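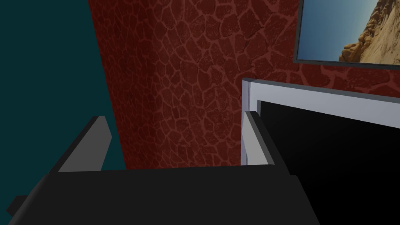

The simulated cell from the wrist view, gripper open, with the red and teal walls behind it.

Cell 2 gets its simulation rebuilt

The simulated copy of Cell 2 has been out of step with the real one since the move to the Skiltitz building. It has now been set up again from scratch, and anyone who writes or checks programs for the cell should switch to the new version before the end of December. The old one stays on the shared drive until then, read only.

The trouble showed up when programs that ran cleanly in simulation stopped short on the real arm. The approach moves were fine. The last part of each move, where the fingers come down either side of the part, was landing too far forward. We checked the arm first, then the base bolts, then the tool settings. The arm and the base were both good. The tool settings did not agree: the model had the old finger length in it, from before the Kälin gripper was fitted, and the controller had the new one.

So the work went in this order.

The gripper model was replaced. The body is a plain block now, with none of the hoses or fittings drawn in, and the two fingers are separate pieces that can be swapped without touching the rest. If you fit different fingers on the real cell, change them in the model on the same day and put a line in the log. The finger file is in the Wima folder under tools.

The tool centre point was measured again on the real arm, using the pointed pin and the fixed spike on the bench. We took it from 4 directions and repeated the whole thing after lunch with the arm warm. Both sets agreed, so the figure went into the controller and the model together. It is 325 mm from the flange face along the tool axis. If you see any other number in a program header, that program is an old one and needs opening and saving again.

The wrist camera was set last. Its position in the model had been typed in by hand at some point and then left. It now sits behind and above the gripper and looks out over the fingers, so the back of the gripper body fills the bottom of the view. That is how it should be. Please do not move it up to get a cleaner view -- the vision checks use the fingers as a reference and will fail without them.

A word on the room. The walls and the picture in the simulated room are there for the vision tests and are not meant to match Skiltitz. The red wall has a busy cracked-stone pattern and the teal one is plain, which gives the finger check a hard background and an easy one. Run it against both. The desert picture can be changed for another, but leave the wall colours alone or the saved results can't be compared.

The large black panel with the white frame is a solid object as far as the collision check is concerned. It has a safety margin round it, and the planner will refuse a path that goes inside the margin even if the fingers look well clear of it on screen. If a path is refused near the panel, bring the arm back towards the corner and approach again from there. Do not turn the check off.

Before running anything on the real cell from the new model:

Load the new Loltance project and not a copy of the old one with the tool changed.
Open and close the gripper once in simulation and once on the arm, with nothing in it.
Send the arm to the home position and compare the joint readings.
Run the first pass at slow speed with a hand on the enable switch.

If the joint readings at home differ, stop and report it. Do not re-zero the arm to make them match.

The full set of saved programs, 481 in all, has been run through the new model overnight. Those that failed have been moved to a folder called "recheck" and most of them only need the tool number put right. A few use the old bench height as well and will take longer. Pick one up when you have a spare half hour, and put your initials next to it on the sheet by the cell door so two people don't fix the same one.

Cell 2 will be off on Saturday morning for greasing and a battery change in the arm base. The simulation can be used as normal while that is going on.

Last updated: December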